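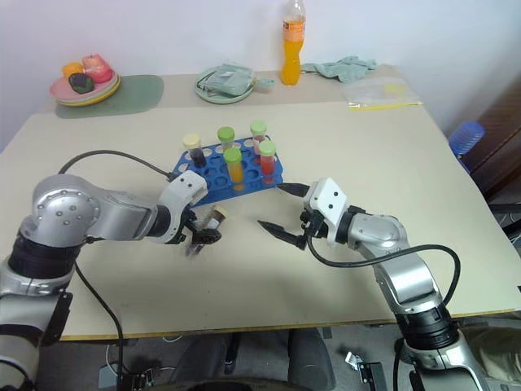

Blue rack with five capped tubes in it, sixth tube out and tilted.

From: Aranka Kozma
To: tratau-bench
Subject: Re: [tratau-bench] cap colors and rack positions for the handling set
Date: September 2019

Replies inline. I have trimmed the parts of Shabnam's message that dealt with the Ciltavgate order, as those belong in the other thread.

Shabnam Rind wrote:

> I am rewriting the setup sheet for the tube handling set and have
> run into a few places where the old sheet and the actual kit don't
> agree. The old sheet says each liquid has its own cap color. What
> I have in the Ciltavgate box is mostly green caps plus a few pale
> ones. Which is right, the sheet or the box?

The box. The sheet describes the first version of the set, which had a different cap for every liquid. We dropped that in June. Under the current scheme the cap gives the class and the liquid gives the identity within the class:

light green cap – any colored liquid you can tell apart by eye through the tube wall
pale cap – the dark liquids

The picture shows the current scheme. The red, the pinkish-red and the orange-yellow are all under light green caps. The nearly black one at the left end of the rack has a pale cap, and so does the dark one that is out of the rack.

Please don't write "yellow" or "beige" for the pale caps in the sheet. We have had two batches and they are not the same shade. Side by side, one looks yellow and the other closer to beige, and people will go looking for a distinction that has no meaning. "Pale" covers both.

> Second, the reds. I can't reliably separate the two reds unless
> they are next to each other. Is one of them a mistake?

No. The bright red and the pinkish-red are separate items and are supposed to be close. The exercise in part two asks the user to return them to the correct holes, and it is too easy if every color is far from every other color.

That said, they have to be different enough to tell apart under ordinary room light against a light table. If you can't do it with the tubes in adjacent rows, then your pinkish one has been mixed too strong. The recipe is per 100 mL of water and it is easy to read the drop count off the wrong line. Discard it and mix again. Do not try to dilute in the tube, you will only get a gradient that takes a day to even out.

Mixed stock goes in the fridge at 4 °C, labeled, with the mixing date. Tubes made up for use can stay at room temperature for the session. Anything cloudy goes down the sink.

> Third, is there any reason the sheet insists on the rack going in
> the middle of the table? I have been putting it at the back so
> there is room in front.

Keep it near the center. With the rack at the back you reach over the front row to get at the rear holes, and a sleeve will catch a cap sooner or later. Near the center you can come at it from either side, and there is still space in front to hold a tube while deciding where it goes.

Use the back edge of the table for whatever else has to stay on it. Plates, placemats and so on are fine along the wall as long as they are out of reach of the rack. I would not bother clearing a kitchen table completely for this. The Modness group does, and spends longer on clearing than on the exercise.

> Fourth, how many holes should be left open? The sheet says fill
> the rack.

The sheet is wrong here too. Leave plenty of open holes. A full rack tests nothing except whether the user can find the one gap. Position errors only show up if there are wrong holes available to put a tube into.

I would also spread the tubes front to back as well as left to right. Green caps one behind the other are useful, as seen from above the caps look the same and the user has to lower their viewpoint to check the liquid. In the picture the orange-yellow tube stands in front of another green-capped one at the left, and the bright red stands in front of the pinkish-red toward the right. That is about as close as I would put them.

Suggested wording for the sheet:

1. Place the rack near the center of the table.
2. Insert the tubes according to the layout card. Caps on, pushed fully home.
3. Check that each tube stands on its own without leaning on its neighbor.
4. Remove the tube named on the card, holding it by the body below the cap.
5. Tilt it once, slowly, and check around the cap for seepage.
6. Return it to the hole given on the card.

On step 4, the old sheet says to lift by the cap. Please delete that. The caps are push-fit and the green ones in particular come away if pulled at an angle. Rebelo lost a tube of the dark liquid onto a cloth this way and the stain is permanent.

On step 5, a tilt is enough. Full inversion was in an earlier draft and I took it out. It wets the inside of the cap, and after that every tube looks as if it is leaking.

> Last one. The parts list gives the rack as item 674 but the label
> on my bag says 7. Same thing?

Same thing. 674 is the catalog number in our own list, 7 is the bag number within the kit. The sheet should carry both, catalog number first. I will correct the parts list at this end.

Two things still open that I would like other people's opinions on:

a) Blue rack or clear rack. I prefer the blue, because the holes are easy to see against a beige or white table. The argument against it is that the blue reflects in the lower part of the tube and makes dark liquids harder to judge. I have not found this to be a problem but I have only tried it on one table.

b) Whether the dark liquids need to be two separate items at all. Through the tube wall they are hard to distinguish, and for the layout card we could call both "dark" and accept either in either hole. It would save one mixing step. Against that, the cards would all need reprinting.

Shabnam, if you send the revised sheet to the list as plain text I will mark it up there. No attachments please, the archive strips them.

Aranka

--
tratau-bench mailing list
To leave the list, send a message with "unsubscribe" in the subject line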